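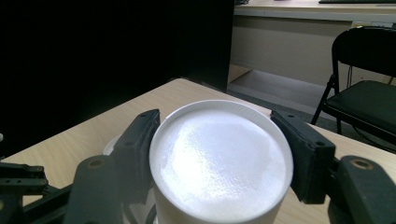
4. Mise en place et réapprovisionnement des distributeurs de gobelets

4.1 Objet

La présente section s'adresse au personnel chargé de la tenue des points boissons du site Standmont. Elle complète la section 3 (boîtes et contenants fermés) et remplace la note de service diffusée en octobre par Mme Marcelle Lacroix.

Les distributeurs concernés se composent d'un socle rond en bois brun foncé et de tiges métalliques noires formant cage autour des gobelets. Ils reçoivent exclusivement des gobelets en papier blanc, référence interne 1464.

4.2 Préparation du plan de table

1. Dégager le plan de table et le dépoussiérer au chiffon sec.

2. Retirer les contenants cylindriques blancs et les ranger selon la section 3. Les saisir par la paroi latérale, sous le rebord supérieur, sans appuyer sur le dessus.

3. Vérifier que le dessous de chaque socle est propre. Un grain de sucre ou de café suffit à rayer le plateau.

ATTENTION – Ne jamais faire glisser un distributeur chargé. Le soulever par le socle, à deux mains, et le reposer à plat.

4.3 Installation des distributeurs

4. Poser le premier distributeur à plat, le socle entièrement sur la table.

5. Placer le second juste derrière, légèrement décalé vers la droite, afin que les deux piles restent accessibles depuis l'avant. 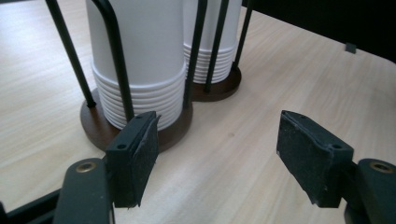 6. Contrôler l'aplomb de chaque pile. Les rebords emboîtés doivent former, en partie basse, une série de bourrelets horizontaux réguliers. Un écart visible entre deux rebords signale un gobelet mal engagé ou déformé.

7. S'assurer que les tiges entourent les gobelets sans les pincer. Lorsqu'une tige marque le papier, retirer la pile, redresser la tige à la main et recommencer.

Note – Les tiges ne sont pas toutes verticales ; certaines s'écartent vers l'extérieur avant de rejoindre le socle. Il ne s'agit pas d'un défaut et aucune correction ne doit y être apportée.

4.4 Réapprovisionnement

8. Se laver les mains ou porter des gants propres.

9. Ouvrir le sachet par le côté du fond des gobelets. Conserver l'emballage autour de la pile jusqu'à sa mise en place.

10. Introduire la pile entre les tiges, puis retirer le sachet. Éviter tout contact avec le bord de buvée.

11. Compléter par sachets entiers. Un sachet entamé se referme et se place au-dessus des autres dans le placard 19, où il sera utilisé en priorité.

12. Porter la recharge sur la fiche du point boissons, avec l'heure et les initiales de l'agent.

ATTENTION – Tout gobelet tombé sur la table ou au sol est jeté. Il ne doit en aucun cas être replacé dans la pile.

4.5 Entretien

Les socles se nettoient avec un chiffon légèrement humide, puis sont essuyés immédiatement. L'immersion et le passage au lave-vaisselle sont interdits. Les tiges s'essuient de haut en bas, distributeur vide, avant la première recharge de la journée.

En cas de socle fendu ou de tige desserrée, mettre le distributeur hors service et prévenir M. Mojtaba Moradi, poste 88. Les pièces de remplacement sont commandées auprès de la société Tredura – délais indiqués en annexe 2.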